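Category: Workshop & Storage > Trays and Sorting
Last updated: October

Laven compartment tray, blue – 2 months in
By Idun Wallin

Quick one as I'm on my tea break. Bought the Laven after my old biscuit tin system finally fell apart. Small metal bits, mostly. Spacers, pins, the odd bush. Wanted a grid, wanted plastic, didn't want a lid.

Good: the walls are thin so you get plenty of squares for the size. Rigid enough to carry one-handed half full. Blue shows up silver parts nicely, even under my rubbish strip light. Wipes clean.

Less good: the squares are small. Fine for short stuff, but longer pieces have to lie down and then they're a pain to get out if you've got fat fingers like me. Corners inside collect swarf. No labels and nowhere obvious to stick any – I've used a paint pen, which is allready rubbing off.

Mine sits next to a shallow perforated steel tray. Plastic one for sorted, steel one for everything else. Leave a small gap between them or you'll be knocking one every time you lift the other.

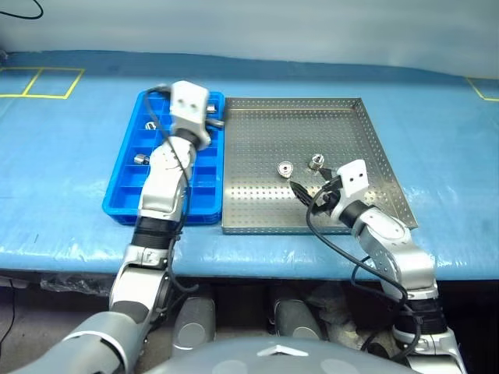

Also worth putting a sheet under the lot. Dropped bits are easier to spot and you can tip them back in. Mine's gone wrinkly but does the job.

Paid 11 for it at Plisgate, delivery on top. Áine Corrigan swears by the Orkance one, deeper squares, but it costs more and I havent tried it. Would buy the Laven again. Probably will, need a second for washers.

4 stars.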